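Temalia Household Handling Set

Data card, release 2. Feb 8, 2019 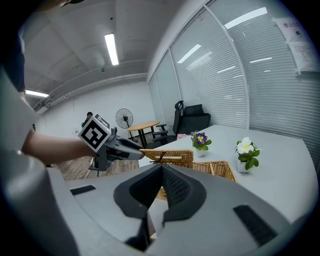
Temalia is a collection of short recordings of people carrying out ordinary household tasks with hand-held grippers. It was prepared by the Oseck laboratory at Grorkthorpe to help answer a plain question: which everyday chores can a machine be taught to do from human demonstration, and which remain out of reach? The set is intended for research groups that train and test manipulation policies. It is not a product, and no part of it should be read as a claim that household robots are ready for general use.

Summary

Recordings: 300
Task types: 22
Recordings held back for testing: 79
Capture tools: hand-held grippers with wide-angle cameras
Annotation language: English
Contact: Ataahua Henare, data steward

Task groups

Tasks are divided into four groups. Containers covers opening, closing, filling and emptying baskets, boxes and jars. Textiles covers folding and hanging. Tableware covers setting out, stacking and putting away. Tidying covers the return of small objects to a stated place, including work near plants and other items that must not be knocked over.

Each task has a written start condition and a written end condition. For a lidded wicker basket, the start condition is a closed lid, and the end condition is a lid raised far enough for an object to be placed inside without contact. Annotators were told to apply the end condition strictly. A lid that is lifted and then falls back is recorded as a failure.

Collection

Operators received a short training period before recording. They were asked to work at a natural pace and to avoid rehearsed movements. Object positions were changed between recordings. Backgrounds were left as they were, so furniture, reflections and ceiling lights appear in many views. Failed attempts were kept and labeled, as were recordings in which the operator paused or changed grip. Passages in which the gripper hides the object are marked with a separate occlusion label.

Baseline results

A baseline policy named Issa was trained on the training portion and run on a bench arm for 200 trials. The main findings were as follows.

Rigid objects with a clear edge were handled dependably when they stood alone. Performance fell when a second object stood close by – the policy often reached the target correctly but brushed its neighbor on the way out.

Woven lids and panels were difficult. The surface flexes under the fingers, the border offers several places to grip, and a strap or tie can catch on the jaws. Issa frequently closed on the weave instead of the border and then pulled the whole basket toward itself. Trials with two arms did better than trials with one, although timing between the arms remained poor.

Textiles were the weakest group. The policy could pick up a folded cloth and move it. It could not fold one to the standard set in the task sheet.

On the basis of these trials, the laboratory considers single-object pick and place in a prepared space to be within present reach. Chores that combine soft materials, two-handed work and crowded surfaces are not.

Known limitations

The set was recorded in a small number of indoor rooms with flat work surfaces and good lighting. It contains no kitchens in use, no stairs and no outdoor work. Wide-angle lenses bend straight lines strongly toward the edge of the view, and users who estimate distance should apply the calibration files supplied with each recording. Left-handed operators are underrepresented.

Success labels reflect the judgment of one annotator, with a second consulted only in disputed cases. Grip force was not measured.

Permitted use

The set may be used for research and teaching. Users may not attempt to identify any person who appears in a recording. Published work should name the release number and state whether the test portion was used during development.

Changes since release 1

Tidying tasks were added in September. Two container tasks with unclear end conditions were rewritten and their recordings labeled again. Calibration files are now stored beside the recordings they belong to. Corrections may be sent to the data steward, with the recording number and the label in question.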